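Speaker notes: Budgeting for a two-arm cell (the afternoon version, trimmed)

Slide 1. Title

Hi everybody, thanks for coming back after lunch. I'm the person at Brekivcombe who ends up holding the spreadsheet when we buy robot gear, so this is going to be a money talk with some arms in it. If you came for control theory, the next room has you covered and I won't be hurt.

Quick show of hands: who has bought an arm in the past year? Keep your hand up if the total came in where you planned. (Wait. Let them laugh.)

Slide 2. Where the budget starts

I always start from the task and work back to the quote. We did it the other way around the first time, with a very nice package from Kolgate, and spent the whole of August looking for jobs that fit what we'd bought. So now I sit down with a list of small boring chores and ask what the fingers have to do. How thin is the thing? How deep is the spot it sits in? Can the camera see past the fingers once they're down there?
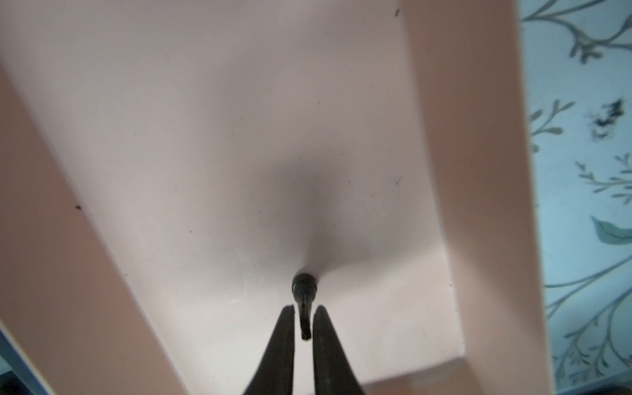
Drain stopper, wrist camera view. Thin stem, sloped basin, two fingers.

I love this one for budget meetings, because people look at it and immediately get why fingertips have their own line. The stock tips are included in the price and everyone forgets them. Then you try something narrow at the bottom of a bowl shape and you start shopping! Plan on spare tips from day one. We order them in sets of 10 now, from Narano, and I put the reorder on the calendar so I don't have to think about it.

Also look at the view itself. Black fingers on a pale basin, easy to pick out. If your parts are black too, ask about lighter tips before you pay for more lights.

Slide 3. One arm or two?

Everyone asks me this. Two arms cost you more than double, in my experience, and I'd like to walk through why. You get two arms, sure. You also get two bases to bolt down, a rail that's long and stiff enough to carry both, twice the cable and a lot more than twice the cable management. Then there's the frame and the wall panels, and somebody's time to square it all up. 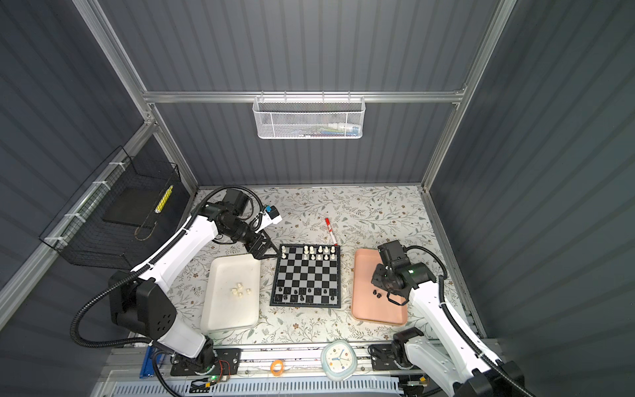 The wrist cameras are the next thing to go through. Price them as a pair, mounts included, and then price a spare. A wrist camera lives right next to the stuff it could bump into. Our rule is one spare for every 2 in use, and the finance folks have stopped arguing with me about it.

Frame next. Aluminum profile is one of those things that looks cheap per piece. Ruiz-Ortega cut ours to length and I'd pay for that again, because the saw we own is terrible and so am I with it. The line on the sheet for profile, brackets and panels together came to $3,356. Pause here, people like to write that one down.

(If someone asks about arm prices: say I'll share the sheet afterward. Don't get into it, it eats the whole slot.)

Slide 4. The small stuff line

My favorite slide. Cable ties. Baskets to hang on the frame. Trays. A tablecloth. A travel-size chess set. A clock. A marker pen. None of these gets a purchase request of its own, and they all come out of somebody's pocket if you don't give them a line. We budget $335 per cell for it, and whoever runs the cell can spend it without asking me.
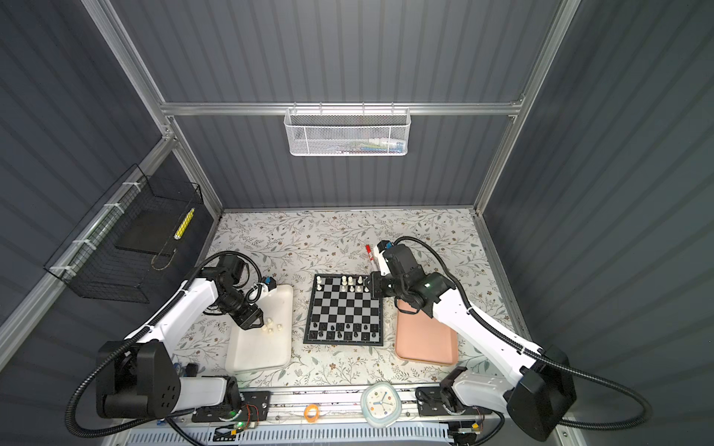

Chess is a great value as a task set, by the way. You get a lot of little pieces in different heights, two colors, and a board that's small enough to go in a drawer. Add a couple of plain trays for pieces that are off the board and you've got weeks of work for less than lunch for this row. Buy a second set at the same time, though. Pawns vanish.

Slide 5. Things I'd move up the schedule

Order the frame before the arms. Frame lead times bit us, and we had boxed arms sitting on the floor waiting for something to be bolted to. Cable conduit, order it longer than the drawing says. It has to swing out in a big loop when the elbow folds, and the drawing shows it hugging the arm like it never moves.

And put assembly hours on the sheet as real money, even if it's your own people. I left them off once and got a very long email.

Slide 6. Questions

Leave this one up. Sheet template is on the handout, second page, and the blank rows at the bottom are for your own small stuff line. If it goes quiet, ask the front row what they forgot to budget for.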